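# About Fultside

Fultside builds and rents a tabletop robot kit for kitchens, prep rooms and training schools. The kit is called Kiani. It is a single arm with a two-finger gripper and a small camera at the wrist, and it does the slow part of food prep that people get tired of: putting things where they go, picking things out of other things, and moving dishes from one spot to the next.

We started in a rented unit in Skastow, next to a tile shop, and we are still there. The front room is the office. The back room is where the arms are set up, tested and taught.

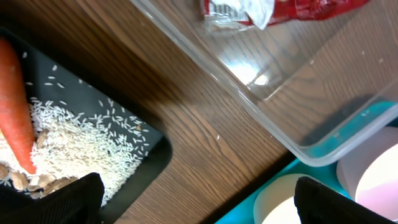
*Page last changed: May*

## What we do

Most of our customers come to us with one job. They have a tray of mixed food and want it sorted, or they have cups and bowls that need to go from a work table to a rack. We set up the same job in Skastow, with the same kinds of trays and containers, and teach the arm to do it before anything ships.

Our sorting practice uses plain groceries. Uncooked rice, peanuts and a whole carrot on a black tray make a good test, for all that it looks like the start of a strange dinner. The peanuts sit partly down in the rice, so the fingers have to go in after them without pushing the pile across the tray. A carrot is long and uneven and has to be gripped with some care about where. Rice gets everywhere. We sweep the back room every evening and find more in the morning.

The fingers on the standard gripper have black textured pads. They come off with a 2 mm hex key, and every kit ships with a spare pair. Customers who handle a lot of wet dishes should plan to change them more often than the manual says. The next printing of the manual will have a corrected table.

## What comes in the kit

- One Kiani arm with table clamp
- Two-finger gripper, pads fitted, plus spare pads
- Wrist camera and cable
- Control box and power supply
- Grivar, our teaching software, on a one-seat license
- Printed setup guide

Trays, cups and containers are not included. People often ask us for a list of approved ones, and we don't keep one. Use what your kitchen already uses. If you have clear plastic containers, tell us when you order. Glare and see-through walls are hard on a camera, and we like to put extra practice time into them before the arm leaves us.

## How teaching works

Nobody at your site has to write code. A person guides the arm through the job by hand while Grivar records the moves and the view from the wrist. For a simple job, such as moving a bowl from a tray to a rack, we ask for 40 guided runs. Sorting jobs need more, and we usually plan on 400. That sounds like a lot, but a run is short, and the work can be split between people. It helps to have more than one person do it, as each of them will reach for things a little differently.

Between runs, move things. Turn the tray. Put the cups on the other side. An arm that has only seen a neat table will do poorly on a busy one, and a working table is a busy one.

Bowls are their own subject. A round bowl is wider than the gripper can open, so the arm takes it by the rim, with one finger inside and one outside. A rim grip is easy to start and easy to get wrong, since a bowl held at one edge wants to tip. Grivar has a separate setting for it called Rim, and we suggest leaving the speed on low until you trust it.

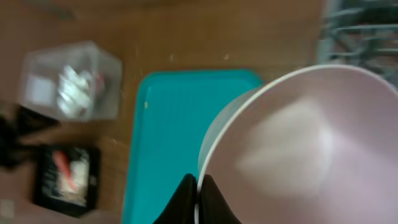 *Rim grip on a pink bowl, with the turquoise tray to the left.*

## Renting and buying

Kiani can be rented by the month or bought outright. Rentals have a minimum term of 12 weeks, which covers delivery, setup and enough time to teach one job properly. If you buy at the end of a rental, half of the rent you have paid comes off the price.

Schools pay a lower monthly rate and get extra Grivar seats at no charge. Please order from a school email address so the rate is applied.

Repairs are done in Skastow. We send a loan arm out before yours comes in – you keep your control box and your recordings, so the loan arm can be working the day it arrives. Clamps and cables are sent by regular mail.

## What Kiani does not do

It does not cut, peel or cook. It should not be used near an open flame or a fryer. It is slow next to a practiced person, and if you need trays filled at full line speed, you need a different machine and we will say so on the phone.

It also does not clean up after itself. A dropped peanut stays on the floor until somebody picks it up.

## Visiting

The back room is open to visitors on Tuesday afternoons. Please write first so that we have an arm free for you. You are welcome to bring your own trays and dishes and try them on our tables, and if you bring food, keep it dry and uncooked. Parking is behind the building, shared with the tile shop. Use the side door.

For prices, rental dates or parts, use the contact form and pick "Kiani" from the menu. Questions about the software go under "Grivar."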